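Liquid handling bench, notebook
Monday, open day at Buthelezi building

Started 10 a.m., finished later than planned. I write this the same evening while I still remember the order of things. Please correct my English in the shared copy if something is not clear, but leave the numbers as they are.

Visitors came in two groups, 13 people in the first and 10 in the second. The first group was mostly from Futside, they have their own plate work and they asked hard questions. The second group was students and two parents. For both groups the programme was the same: short talk at the whiteboard, then the simulated deck on the big screen, then the real deck behind the glass.

I had the simulator part. I was asked to keep it to 20 minutes and with the first group I went over 30, so this is my fault and not the fault of the schedule.

What I showed

The run was the simple transfer from the Tudik training set. One plate, one carrier, the gripper takes the plate from the middle position and puts it in a free one, then brings it back. I chose it on Friday's advice from the group because every step can be stopped and discussed. I removed the tips and the troughs from the layout, so there was less to look at.

I stopped the run before the pick and left it on the screen while I talked. This was the best part of the demonstration, I think. People could read the position numbers by themselves and I only had to point. With the first group I let them decide where the plate should go. They said position 3, then one person said position 1 would be a better test for the arm, and they discussed it between them for a while. We did both. 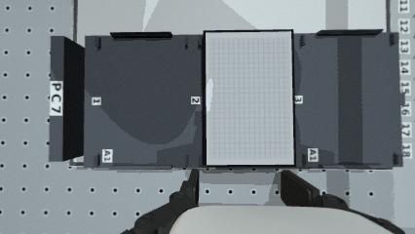

Simulator view, carrier PC7 with the plate in position 2, gripper in the foreground.

The question about A1 came in both groups. A person who works with plates knows that A1 is a well, and so they expect the tag to show the corner of the plate. I explained that in our layout the tag belongs to the carrier position and tells you which corner the A1 well must go to when you load. One visitor from Futside said that in their lab the tag is on the opposite corner, and that they had a whole week of results turned around before somebody noticed. I have asked them to send me their loading sheet, I would like to compare.

Second common question: why simulate at all, if the robot is standing in the next room? My answer was not very good the first time. I spoke too much about collision checking. For the second group I said only that in the simulator a dropped plate costs us nothing, and they understood it at once. I will use this answer again.

Problems

1. With the first group, the first put into position 3 stopped with a height error. The plate definition was the old one, with the lid. I had changed it in my own folder but the presentation computer was loading from the Jotholm folder. I changed the path, restarted, and it ran to the end. It took maybe four minutes and it felt much longer. One visitor was kind and said that it was good to see a real error.

2. The colours on the big screen are too dark. The carrier and the empty positions are all dark grey and from the back row it is difficult to see where one position finishes and the next begins. On my laptop it looks fine. Before the next open day we should make the background of the nests lighter, or turn off the shadows. I tried to turn off the shadows during the break but the setting was not saved.

3. The white tags are small. I enlarged the view for the second group and then they were readable, but then you lose the rest of the deck. Perhaps two windows side by side, one near and one far.

4. The microphone was not needed. The room is small.

Real deck

My colleague ran this part and will write separate notes, so I put only what I saw from the side. The same transfer was done 2 times for each group. All went into place without a stop. The students wanted to see it faster and the Futside people wanted to see it slower, with the door light on. There was a good moment when a student compared the path of the real arm with the one from the screen and asked why the real arm waits before it closes. It is the pause that we added in January after the bent skirt. The training set does not have this pause. I said I would add it, so that the two agree.

I also noticed that the glass reflects the ceiling lamps strongly in the afternoon. People were bending down to see under the reflection. If the front lamps can be switched separately I would like to know where the switch is.

To do

- Copy the new plate definition to the Jotholm folder and delete the lidded one from the demo layout. Done for the copy, not for the deletion, I want to ask first if anybody still uses it.
- Add the closing pause to the Tudik transfer.
- Try lighter nests, send two versions to the group and choose together.
- Write one page with the tag convention (A1, position numbers, carrier label) that we can print for visitors.
- Ask Futside for the loading sheet.
- Return the pointer and the extra chairs to the seminar room. Chairs are back, the pointer is still in my drawer.

Added later: the log from the failed put is saved next to the good ones, with "lid" in the file name. Please do not clean it away, I would like to use it for the training of new people. The second put into position 3 is the one to look at for comparison, it has the same speed and the same start.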